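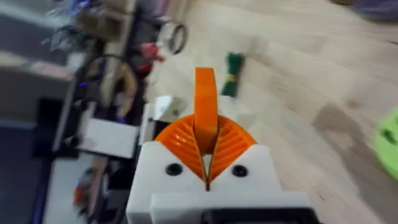
By Morven Shearer | Mar 7, 2025 | Progress notes

Hi Gavin, and hello to everyone else at Haldane who reads these! We're well into the oral history project now and I'm happy to say the Kormont mill interviews are moving along faster than I promised you in the fall. We have 409 pages of typed transcript, and Jarlath has checked nearly all of them against the tapes (he has the patience for it, I don't).

The slow part is permissions. Two families want to read their chapters again before we print anything, which is fair enough, and I've told them to take the time they need. Blair is still chasing the old payroll books from Zandbridge – they keep saying next week.

Money is fine. We spent less on travel than planned because five of the interviews ended up being in the same town, so I'd like to move what's left into printing if you're okay with that. Evander got a quote from the printer and it was higher than last year's, mostly the paper.

Still to do: six more interviews, the index, and the maps. I'd love to have a full draft to you in May. Call me if the budget change needs a form!

Morven

Recent notes
Finding the night shift crew
What we're doing about the maps
Winter update

Sign up for our newsletter – one email a month.

Contact us | Back to top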